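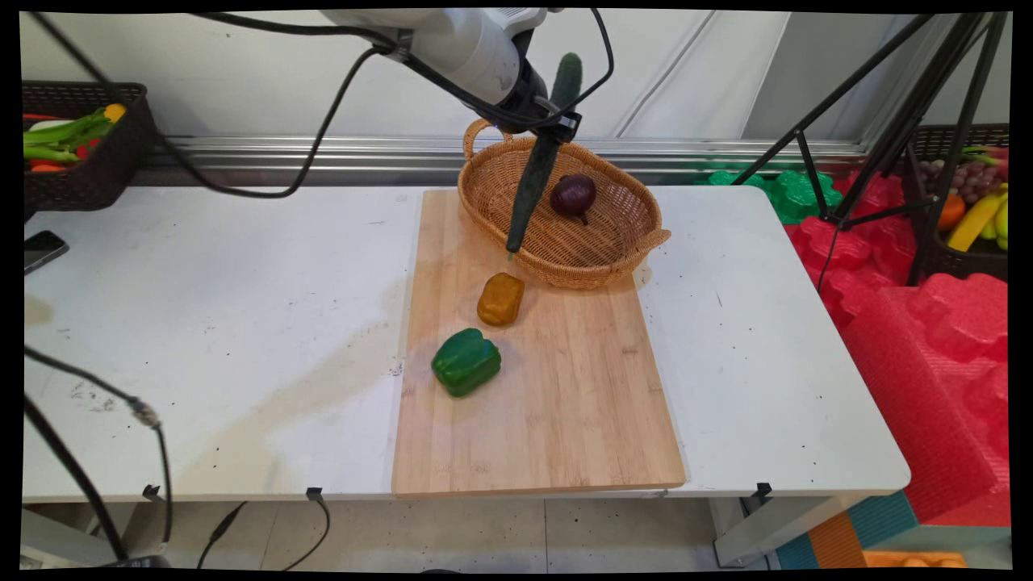

How long does a cucumber keep once you bring it home? Nine days if you wrap it in a dish towel and leave it on the top shelf of the fridge, and four if you forget it in the drawer like I do.

2 min read
Print | E-mail this post

I know this from April, when I decided to stop throwing out vegetables and started a notebook. The notebook is a Mösli, bought for a diet that lasted until supper. Page one says "use the dill." The dill was past using by page two.

My neighbor Valentin Rusu shops every morning for whatever he plans to eat that night, carries it home in one hand and has never owned a vegetable drawer. I shop like a man expecting a siege. I once came back from Dandis with 11 zucchini – they were on sale, and I don't much like zucchini.

The notebook has helped a little. Onions now live in the hall closet, away from the potatoes, and they last until I'm sick of looking at them. Carrots go in a jar of water. Lettuce I've given up on, and we're both happier.

Soup takes care of the rest. I make it at 10 at night, when my standards are low, and freeze it in tubs I don't label. Last night's was either leek or pear. I had seconds to be sure, and I'm leaning leek.

Related posts
- The freezer, an excavation
- Piltuvis, or why I own a funnel
- 443 words on parsley
- A weekend in Undis without a can opener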